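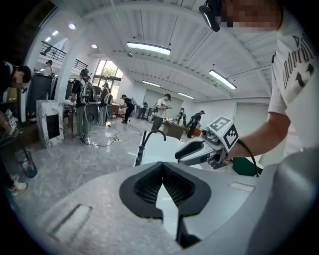

Black lettering on a white T-shirt, handheld gripper pointing left.

Give Me a Menu I Can Read

Went to Wavoleo last month. Good food. Really good, the beans especially. But I spent the first part of dinner holding my phone flashlight over a piece of brown paper trying to work out whether I was ordering fish.

The menu said "Coal, leek, yesterday's bread, sea." That was the whole entry. Fifteen dollars. The server came over and explained it, very nicely, and then explained the next one, and the next, and by the end she'd pretty much recited the menu out loud to us. Then she went and did it again at the table behind. So why print the thing at all?

I know the argument. Short menus leave room for suprise. The kitchen changes things daily. Diners should trust the cook. Okay. But trust is easier when I know if there's shrimp in it. My sister can't eat shrimp. "Sea" is no help to her.

And it's not just the fancy places now. Bevel, my bakery, where I've bought the same rye for years, redid the board over the counter in December. Used to say RYE, $8. Now it says "dark, slow" and the price is a bare 8 floating off to the side. The bread didn't change. The line did - it's longer, everybody asking what dark, slow is.
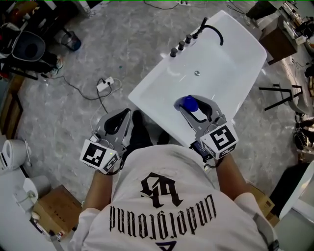
Then there's the type. Restaurants have gone nuts for type. Tiny gray letters on tan card, or all lowercase, or that old church-newspaper style with the spikes, which Flavus uses for its entire wine list. Every bottle. I like the style fine in the right spot. One word, "Underground," in black gothic lettering over the back of a white T-shirt, sure, looks great, you'd get it even upside down. Now set a page of Italian grape names in it, and turn the lights low. I pointed at something. It was orange. I drank it.

Compare Ong, the noodle place by the bus station. Laminated, both sides, soup stains included. Numbered dishes. Says what's in the bowl, says what it costs, little chili next to the hot ones. I order 244, beef with flat noodles, extra greens, and I know exactly what's going to show up. Took me 2 visits to stop reading the menu and start talking to the person I came with. That's what I want from a menu.

Somebody will say I'm asking for boring. Don't think so. The old diner menus weren't boring, they had opinions all over them, they just also told you it was chicken. You can be as poetic as you want in the second line. First line, name the food. What it is, how its cooked, what it costs, with the dollar sign please.

And make it big enough for those of us over forty. I'd go back to Wavoleo tomorrow for those beans. Had to ask the server what they were called on the menu, so I could order them again. "Field."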